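Handgeführter Greifer Okineo H2

Artikelnummer 2946-H2
Lieferbar ab November

Der Okineo H2 ist ein handgeführtes Greifwerkzeug mit zwei Backen und mitlaufender Kamera. Er wird zur Aufnahme von Greifbewegungen in Wohnräumen und Werkstätten eingesetzt. Die Fingergeometrie entspricht der des Robotergreifers Rimel, aufgenommene Bewegungen lassen sich deshalb ohne Umrechnung der Öffnungsweite übernehmen.

Lieferumfang
Handgriff mit Auslösehebel
Zwei Backen, montiert
Ein Paar Ersatzpads, blau
Kamerahalter mit Weitwinkelobjektiv
Innensechskantschlüssel 2 mm
Kurzanleitung (deutsch, englisch)

Technische Daten
Maximale Öffnungsweite: 81 mm
Bildspeicher: 4.000 Sequenzen
Betätigung: mechanisch, über Hebel
Backen: Gliederbauweise mit dreieckigen Aussparungen, schwarz
Pads: strukturiert, austauschbar
Prüfzyklen Gelenkstifte: 1.000

Vergleich mit dem Palacios P1
Beide Werkzeuge wurden bei Vovondale in denselben Räumen geführt. Der P1 hat glatte, parallel laufende Finger und ist leichter. Bei Kartons und festen Dosen gibt es keinen nennenswerten Unterschied. Bei Folienverpackungen und Schaumnetzen hält der H2 besser, weil die Backen etwas nachgeben. Dünne, flach aufliegende Teile nimmt dagegen der P1 sicherer auf – die Spitzen des H2 sind dafür zu rund. Wer überwiegend Papier oder Karten greift, sollte den P1 wählen.

Der Hebelweg des H2 ist länger. Lihua Jia, die bei Vovondale beide Geräte geführt hat, empfiehlt für längere Aufnahmen den breiten Handgriff (separat erhältlich).

Kamera
Das Weitwinkelobjektiv erfasst beide Backen und den Raum dahinter. Die Bildecken sind abgerundet und schwarz, eine Korrektur erfolgt erst in der Auswertung. Helle Vorhänge und Glastüren im Hintergrund sind zulässig, die Belichtung sollte aber vor der Aufnahme fest eingestellt werden.

Blick durch die Kamera des H2 in einem Schlafzimmer, Backen geöffnet. Rechts auf dem blauen Tuch liegen unter anderem ein weißes Schaumnetz, eine kleine rosa Schachtel und eine hellgrüne, glänzende Packung.
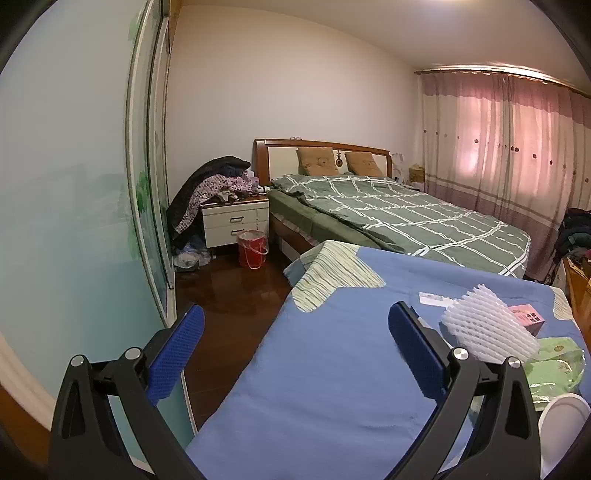
Pflege und Ersatzteile
Pads mit einem feuchten Tuch abwischen, keine Lösungsmittel verwenden. Die silberfarbenen Gelenkstifte nicht ölen. Ersatzpads sind paarweise erhältlich, Backen nur als kompletter Satz. Nach dem Wechsel der Backen muss der Nullpunkt neu gesetzt werden – die Schritte dazu stehen in der Kurzanleitung.

Zubehör
Breiter Handgriff
Transportkoffer
Adapterplatte für Rimel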